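Speaker notes: A hand-held two-jaw gripper you can build on a kitchen table
Asesau workshop evening, December 3, 2022
Slot is short. Skip slide 5 if the previous talk overruns.

Slide 1. Title
Say what the talk covers: mechanics of the hand-held unit, the pads, the calibration routine. Training the policy is a separate talk and I will not take questions on it until the end.

Slide 2. What the thing is for
The hand-held gripper copies the geometry of the one on the arm. You record the demonstration by hand, the arm replays it later. If the two sets of jaws differ, the recordings are worth very little. Everything on the next slides follows from that.

Slide 3. Linkage
Parallel linkage, printed in black PETG. Pins run straight through the arms with a washer on each side. First version had the pins threaded into the plastic and the holes went oval. Ream the holes after printing. Do not try to print them to size.
Pass the spare left arm round at this point. Ask for it back.

Slide 4. Pads
Blue, ribbed, cast in a printed mould. Ribs run across the direction of pull. The Feltora mould release leaves a film, so wash the pads in warm soapy water before fitting. Pads with the film still on slip on glossy wrappers and the fault looks exactly like a weak spring.
Fit pads in pairs from the same pour. Mixing pours gave uneven compression and the object rolled as the jaws closed.

Slide 5. Spring and trigger (skip if late)
Trigger return spring is the only part I would buy and not make. The Symonenko drawing shows it on the outside of the handle. Mine is inside, because outside it catches on sleeves. Grease the pivot sparingly.

Slide 6. Calibration
Close fully, record the reading. Open fully, record the reading. On my unit the raw values are 609 closed and 959 open. Yours will differ. What matters is that they repeat. I take the pair again after every 13 recordings, and if either end has moved I check the pads first, the pins second, the sensor mount last.
The sensor mount is the usual culprit all the same. Checking it means taking the handle apart, hence the order.

Slide 7. Faults seen since May
Pad peeling at the tip: glue went on too thin. Roughen the backing and redo.
Jaws closing out of line: one pin bent. Replace both pins on that side.
Jitter in the opening value: cable pulling on the connector. Strain relief now printed into the handle, file on the Drornmont share, revision 4.
Trigger sticking: swarf from reaming. My own fault.

Slide 8. Choice of objects
Soft packs are harder than boxes. A box gives the pads two flat faces and either holds or does not. A wrapper folds and can slide out with the jaw reading unchanged, so the opening value alone is no evidence of a grip. Use the video as well. Crimped ends are stiffer than the middle of a pack and make a better place to hold.
Stay on this slide for the two pictures. Point out the pads on the small wrapper first, then the wide opening with the baby wipes lying on the table.

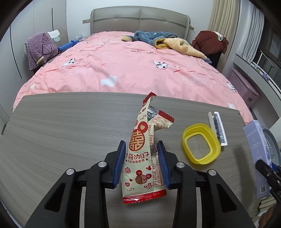
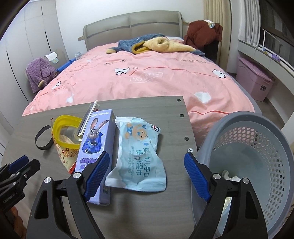 Photos: author's own, Asesau workshop notes. Reuse permitted with credit.

Things to say while they are up: the jaw pads meet the object well forward of the pins, so any play in a pin is magnified at the tip. With the jaws spread, check that both sides sit at the same angle to the body. If one lags, stop and look at the linkage before recording anything else.

Slide 9. Next revision
Shorter arms. Harder backing behind the pads. A screw adjustment for the closed position, reachable without opening the handle.

Questions
Likely to be asked whether PLA will do. It will for a first fit, but the arms creep under spring load if left closed. Store the unit open.
Likely to be asked for the files. Arms, pads mould and handle are on the share. The trigger is not, as I am still changing it.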